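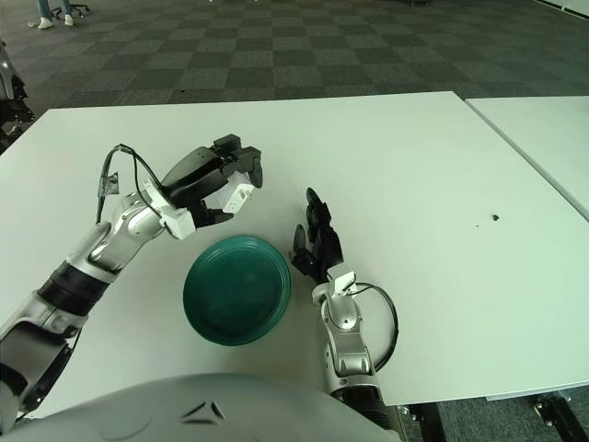
One green plate, awaiting supper.

Home About Older posts Newer posts

I have moved to Londthorpe, which has one shop, and the shop shuts at 5. On my first evening I arrived at two minutes past and dined on crackers from the glovebox.

The nearest supermarket is in Tambridge, nearly 30 minutes away by a bus that takes the scenic route past every bungalow in the county. I now plan meals the way other people plan weddings. Forget the onions and you live without onions until the next trip.

My cooking has suffered, or possibly been found out. October has been mostly soup. Last night I made a lentil thing for two, ate both halves and went to bed at half past nine feeling like a sandbag.

The shop does sell very good eggs, if you get there before the woman with the trolley. I'm setting an alarm for 7.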